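How to Retire Shared Admin Passwords on a Small Network

This guide covers moving a small or mid-sized office from shared administrator passwords to named admin accounts with a sealed emergency login. It was written for the Distenau office network, where 207 machines and 63 servers and network devices used the same handful of local passwords. The steps apply to most Windows and Linux mixes. Product names are given where the procedure depends on them.

Before you start

You need the following:

- Domain admin rights, or the equivalent in your directory
- A password vault that records who checked out what. The examples use Teson.
- A log server that keeps at least 90 days of logins
- A test group of five to ten machines
- Console access to every firewall and switch you plan to change

Do not begin in the same week as a patch cycle. If a login fails, you want only one possible cause.

Step 1. Find every shared account

Export the local administrator group from each machine. On Windows, a startup script that writes the group members to a write-only share is enough. On Linux, collect /etc/passwd, the contents of /etc/sudoers.d and all authorized_keys files. Network devices usually have to be read one at a time from the saved config.

Put the results in one sheet with these columns: host, account, last password change, used by, used for. The first export at Distenau had 771 rows. After removing duplicates and disabled accounts, 714 remained. Expect the "used by" column to be mostly blank at this stage. Leave it blank until you have evidence from the logs.

Step 2. Separate people from services

Sort the sheet by account and pull the last 90 days of logins for each one. Interactive logins come from people. Service and batch logins come from scheduled jobs, backup agents and scanners. On Windows the logon type field in event 4624 tells them apart: type 2 and type 10 are interactive, type 4 is batch, type 5 is service. Type 3 is a network logon and can be either, so check the source address.

Accounts that show both kinds need to be split. Create a new service account for the job, move the job to it, wait one full run, and then treat the old account as a human one.
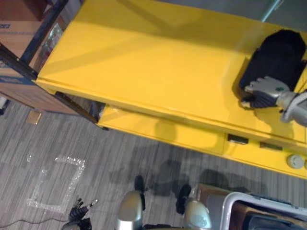
Monthly and quarterly jobs will not all appear in a short log window. Search the scheduled tasks and crontabs directly for these. In October we missed a month-end export that ran under the old backup account, and it failed with no alert because the mail relay used the same login.

Step 3. Create named admin accounts

Each administrator gets a second account, separate from the one used for mail and web. Use a fixed prefix so that the accounts are easy to filter in the logs (adm- works). Apply these settings:

- Minimum length of 16 characters
- Second factor required at every login
- No mailbox
- Login blocked on ordinary workstations
- Member of only the groups the job requires

Grant rights through groups, never directly on a host. If the Amato console is used for remote support, map its operator role to the same groups and remove its built-in operator login.

Step 4. Set up the emergency account

Keep one local account per device for use when the directory is down. Generate a different random password for each device and store it in Teson under a folder that requires a second person's approval. Set the password to rotate after each checkout.

Test this before going further. Disconnect a test machine from the network, check out its password, log in at the console, log out, reconnect, and confirm that the password has changed. Rotation will fail on any device the vault cannot reach over its management port.

A printed copy of the vault recovery key goes in a sealed envelope in the safe. Write the date across the seal.

Step 5. Disable the shared accounts

Work in batches, starting with the test group. Disable the accounts; do not delete them yet. Watch the log server for failed logins against the disabled names for 14 days per batch. Every failure is a job or a person you missed in Step 2.

On the Tidel switches, disabling the default account also closes the web interface until another local user has been given privilege level 15. Create that user first.

Delete the disabled accounts 30 days after the last batch. Save a copy of the sheet with the deletion dates filled in, and run the Step 1 export again every quarter.

Last updated 12 November 2019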